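**Sleeping hot in July -- new mattress or just new sheets?**

**valleygirl_knits** -- 7 March 2025
Planning ahead, friends! Last July our bedroom was miserable and I blame the memory foam, bless it. My husband wants to spend $1,035 on a Pletano hybrid. I say try linen sheets first, which I can get for $300 with the good pillowcases.

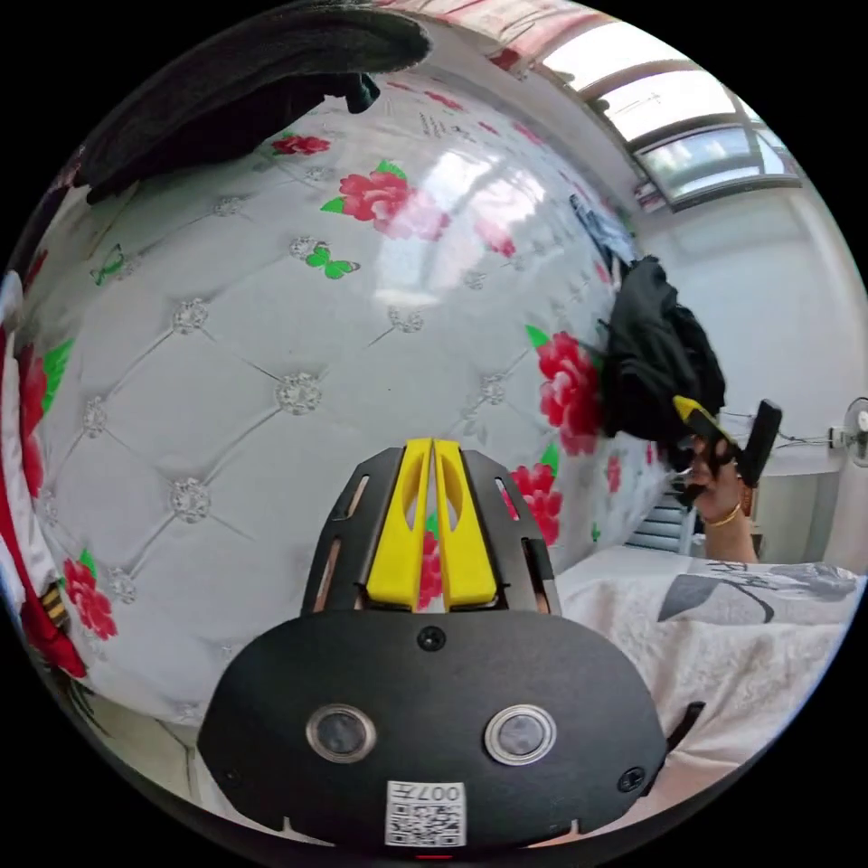 We've had the foam 4 years and it's still comfy in winter, so I hate to haul it off.

**Testent**
Sheets helped me a little, but foam holds heat no matter what you put on it. I'd side with your husband, sorry!

**erdős_naps**
Gently disagree with Testent. I went to linen 2 summers ago, kept my old foam, and slept like a baby -- well, a baby who gets up once for water.

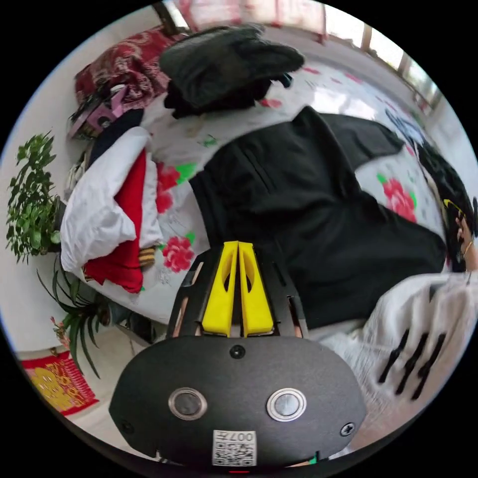 Wash them a few times before you judge, they start out scratchy.

**Testent**
Fair enough, though you also have central air, if I remember your other thread.

**erdős_naps**
Guilty. It's set pretty warm at night, though!

**valleygirl_knits**
Ordering the linen tonight. He can keep his Pletano tab open.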